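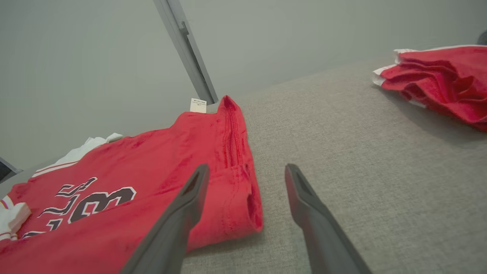

saimi_o
Question about color bleed. I took over washing the kit for our rec basketball team in March and I'm trying to work out how careful I need to be with red. The jerseys are polyester, I think, but the care tag print has faded so much on most of them that I can't confirm it. They're like the one in my picture, red with black numerals outlined in white, and it's the white outline and the white trim I'm worried about. A previous set went pink at the collar after one hot wash. What temperature do you all use, and do you wash red alone?

yvonne_w
Cold, inside out, alone for the first two washes. After that I put them in with other darks. I did this for 7 seasons of youth soccer and never had trim go pink.

Kundard
Polyester jerseys hardly bleed if they were dyed properly. The dye is set with heat and it stays put. What turns trim pink is nearly always a cotton item in the same load — a towel, a sock, a cheap T-shirt. Warm is fine for the jerseys themselves, and cold doesn't get sweat out.

yvonne_w
Cold gets sweat out if you don't leave them in the bag for three days. I'd still go cold with numbers on the front. Heat lifts the edges.

Kundard
Dryer heat lifts the edges. A warm wash doesn't. Those are different temperatures.

saimi_o
There are usually towels in the load, so that may be my answer. I'd been treating them as the same color and not thinking about it.

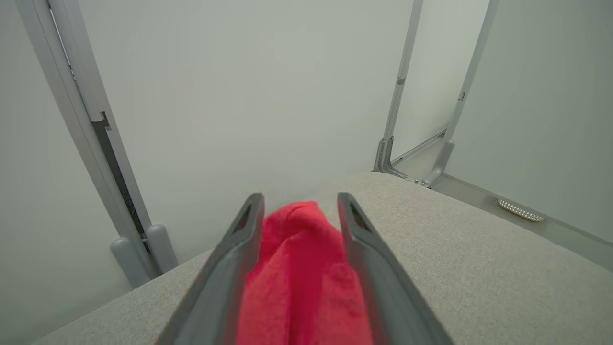

Red towel, bunched up. Microfiber.

LoiPhi
Keep microfiber out of there for another reason. It picks up lint from everything and then it's no good for wiping. It also shouldn't get fabric softener, and neither should the jerseys. Softener coats the fibers and they hold the smell.

As for bleed, wet a corner of the towel, press it hard in a white paper towel for a minute and look. If there's pink on the paper, wash it separately. Same test works on a jersey hem.

saimi_o
I'll do that tonight. Does anyone use the color catcher sheets?

aarne.nurmi
I do. They come out gray or pink so they're picking up something. Whether that something would have ended up on the trim, I can't say. I use one when I have to mix loads and skip it otherwise.

Kundard
Waste of money.

hdvorak
I don't agree with that. I run the laundry for a club and we do 2,000 pieces over a season. We stopped using the sheets for a while and had a batch of white shorts go pink. It could have been one bad item, but I went back to the sheets.

For Saimi: if you do get pink on the trim, don't put it in the dryer. Soak it again in cool water with oxygen bleach, not chlorine, and check a hidden spot first. Give it overnight. Once it's been through the dryer your odds are much worse.

yvonne_w
Seconding the oxygen bleach. And what spin speed are you on? I keep mine at 900 for anything with printed numbers.

saimi_o
No idea, whatever the default is. I'll look when I put the next load in.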